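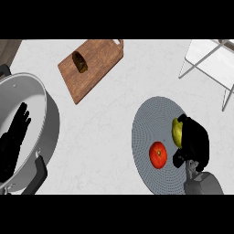
Two-arm kitchen build: left hand stalls on the pot wall, right hand fine
Forum: Home and shared workshop builds > Manipulation

jgouveia
Posted 2026-08-07

Continuing from the March thread, which got locked. Two arms, five-finger hands, fixed overhead view. Everything is tuned in simulation first and then moved to the bench at the workshop.

Current state of the sim:

Right arm picks the lemon and carries it over the round mat without trouble. I gave up on fingertip grasps for it and now wrap the fingers over the top and underside. 200 trials, 2 drops, both with the tomato placed close enough that the thumb touched it on approach.

Left arm goes into the pot and that is where it falls apart. The hand enters, the fingers spread, and as soon as the back of a finger meets the inner wall the solver starts fighting itself. Joint torques oscillate, the wrist controller saturates and the episode ends. Of the same 200 trials, 190 ended like that.

Control loop is the Skuvia board's default, position mode, gains as shipped. Wrist brackets are Pugh pattern, printed. What are people using for contact inside a concave object?

niilo_k
What is the collision shape on the pot? If you let the importer make a convex hull, the pot is a solid lump as far as the physics is concerned and your hand is inside it from the first contact.

jgouveia
Convex decomposition, not a single hull. The hand does get in.

niilo_k
How many pieces, and did you look at them with the visual mesh switched off? Default settings on a thin wall give you wedges that stick inwards. The rendered wall looks smooth and the collision wall is a staircase. Build it by hand from flat boxes in a ring plus a disc for the base. Leave the handles as separate shapes.

V_Valtonen
I disagree that this is the mesh. Shipped gains in position mode will do this against any stiff wall, real or simulated. The arm is told to be at a point behind the wall and it will push until something gives. On a real bench that something is a finger tendon. Go to impedance control on the left wrist, drop the stiffness to a level where you can push the hand aside, then look at the mesh.

niilo_k
The right arm uses the same gains and holds a lemon.

V_Valtonen
A lemon moves when you push it. A heavy pot doesn't.

gyubin.ha
Both can be true. Quick test: swap the pot for a plain open box made of five slabs, same gains. If it still oscillates it's Veikko's answer. If it stops, it's Niilo's. Ten minutes of work.

Separate question, Joana. Is the camera staying where it is? With the forearm lying across the side of the pot you lose a good part of the rim, and the fingers are black so you get very little shading from them. I had to move mine before the pose estimate was any use.

jgouveia
Staying. The bench has a shelf over it and that is the only place to mount anything. The hand pose comes from the encoders, so I only need vision for the objects.

gyubin.ha
Then I would worry about the board more than the pot. The dark green piece lying on it has near-black patches and my segmenter would call those shadow.

jgouveia
It does get missed at times. Separate thread when I get to it.

lenni_r
What friction value are you using between finger and pot? I had the Bemosum hand sticking to metal at the default and then snapping free, which looks like oscillation in the log if you sample slowly.

jgouveia
Default, so probably too high. Logging at 80 Hz.

lenni_r
Too slow to tell the two apart. Log every physics step for one episode and plot wrist torque against fingertip contact force. Stick and release gives you a sawtooth. A gain problem gives you something much closer to a sine.

jgouveia
Results.

Slab box, shipped gains: still oscillates, but it takes longer to saturate.
Slab box, impedance on left wrist: clean.
Original pot, impedance on left wrist: hand gets in and stays in, then catches at one place partway up the wall, same place every time.
Plot at full rate: sine, with no sawtooth that I can find.

So gains first and mesh second. Collision view with the visual mesh off does show a wedge where the hand catches.

V_Valtonen
As I said.

niilo_k
You said it wasn't the mesh.

V_Valtonen
I said look at the mesh afterwards. She has.

jgouveia
Rebuilding the pot as a ring of boxes tonight. The Rotau exporter drops the handle shapes when I group them, so those will be added by hand in the scene file. Does anyone have stiffness values for the wrist that carried over to hardware without being halved?

lenni_r
Mine needed halving. I'll post the file once I'm back at the workshop machine.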